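Millden Scheduling Library
Progress report to the program office
2020-06-21

1. Scope of this period

Work covered the selection solver, the judge data and the first half of the problem archive. The solver takes a list of jobs, each with a start time, an end time and a payment, and returns the set of non-overlapping jobs with the highest total. Two jobs may share an endpoint. This rule was unclear in the earlier draft and caused wrong answers in the Stargate set. It is now stated in the input section of every affected problem.

2. Solver

The previous version compared every pair of jobs and ran out of time on the larger files. The current version sorts jobs by end time, finds the last compatible job by binary search, and fills a single table from left to right. Running time is O(n log n). Memory is linear. Totals are held in 64-bit integers; the 32-bit version overflowed on two files in the Han set, and both files have been kept as regression tests.

Recovery of the chosen jobs, as opposed to the total alone, works when there is one best answer. When several sets tie, the solver returns whichever it meets first. The checker accepts any valid set, so scoring is not affected, but output differs between builds.

3. Problem archive

The archive now holds 70 problems with full test data. Of these, 15 still lack a second reference solution. Statements have been converted to the common layout, with limits given before the sample input. Variable names in older statements did not always match the names in the limits table, and these were corrected by hand.
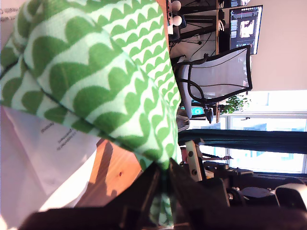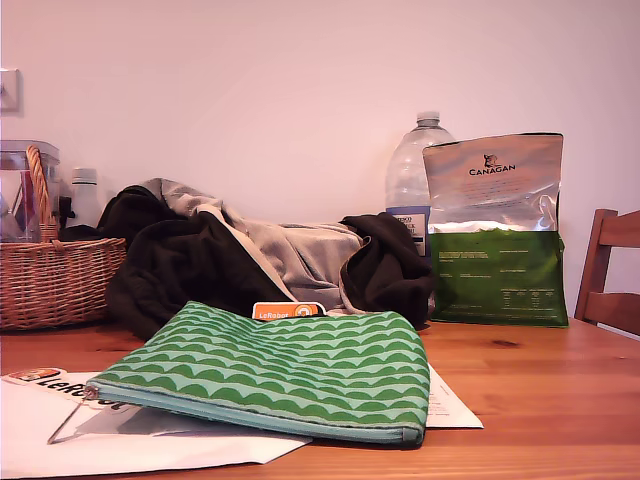
Green scalloped pattern, both views.

4. Judge and time limits

Time limits were reset to 2 seconds for all problems in the Veveck group. The reference solutions finish well inside this limit in both supported languages. The quadratic solution fails, as intended, on the last 10 files. Input reading was a large part of the measured time in the slower language, and the sample code now uses buffered reads.

5. Open items

The generator for random intervals produces too few long jobs, which makes greedy solutions look better than they are. A weighted generator has been written but not merged. The checker also needs a stricter rule for trailing blank lines.

6. Next period

Second reference solutions will be completed first, followed by the generator. The full archive is planned for release in September. No change to the approved budget is requested.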